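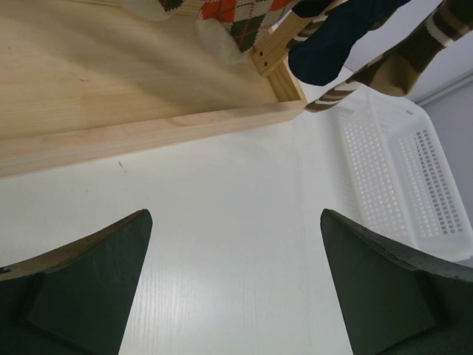 Niralitz, February

I had wanted to go to the Evangelista open house for ages, and this year the dates finally lined up with a free afternoon. Evangelista is the old hosiery building on the river side of town, 779 Stunberg Road, and once a year they let people wander through the workrooms, the sample library and the room I liked best, which they call the laundry room even though I didn't spot a single washing machine in it. Parking is across the street. Wear flat shoes, the stairs are steep!

We started upstairs with the archive. They have 2262 patterns on file, going back to hand-colored cards, and you can pull out the drawers yourself as long as your hands are clean. I spent way too long in the holiday drawers. There was a whole run of reindeer in shades I would call salmon, and a stripe named Itico that had me digging in my bag for a pen so I could write down the color numbers (I knit, badly, and I collect stripes). Our group was 18 people and I was the last one out of the archive by a lot.

The knitting floor was loud and warm and smelled like machine oil and wool. You walk a taped path and somebody hands you a warm tube of sock with no toe closed yet, and you get to keep it. Mine is gray. I don't know what I'll do with it, but I'm not throwing it out.

Then down the back stairs to the laundry room, and I was so happy in there. It is all about what happens to socks once they come home with you, how people dry them and sort them and put them away. White tabletop, a shallow tray in pale pine with the grain showing and little dark screw holes at the corner, and socks just draped over the edge of it like somebody's actual bedroom. A navy one was hanging its toe over the side. There was an argyle in orange-red, dark green and cream that I wanted immediately, and next to it something white and fuzzy that looked like the softest thing in the building.

I have always been a radiator person when it comes to drying socks, or a back-of-the-chair person in summer. My grandmother had a line across the bathtub and a coffee can of pins and she would have had opinions about all of this. The clip dryer won me over, though. It's white plastic, the kind that hangs, with the clips dangling off it, and each sock gets held by the cuff so the foot hangs free. I'd always pinned mine by the toe. There was a bit of debate in our group about which way is right – cuff people worry about the elastic, toe people worry about a dent in the toe – and we did not settle it.
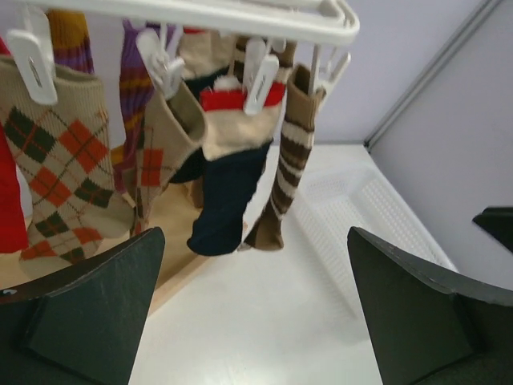

Argyles, stripes and one small pom-pom on the clip dryer.

What got me was how good they looked all together. A bright red one over at the side, mustard and purple stripes, purple with orangey-yellow, a long skinny brown and cream one, and that cream cuff with the red band and the pom-pom. I'd wear every one of them. I asked if the argyle was for sale and was told to try the shop, where the closest thing was a blue version. I bought the blue version.

The shop is by the front door and gets crowded after 3 p.m., so go early if you want the seconds bin. Seconds are sold by the bag and mine had a really nice pair of ribbed boot socks with one slightly long heel. Coffee and a lemon bar in the little cafe next door, cash only.

They told us the last open house brought in 2000 visitors, and I can believe it from the line at the coat rack. The river door was locked when I tried it, so come in from the street side. I'm going back next February with my sister, and I've already ordered a clip dryer for the bathroom.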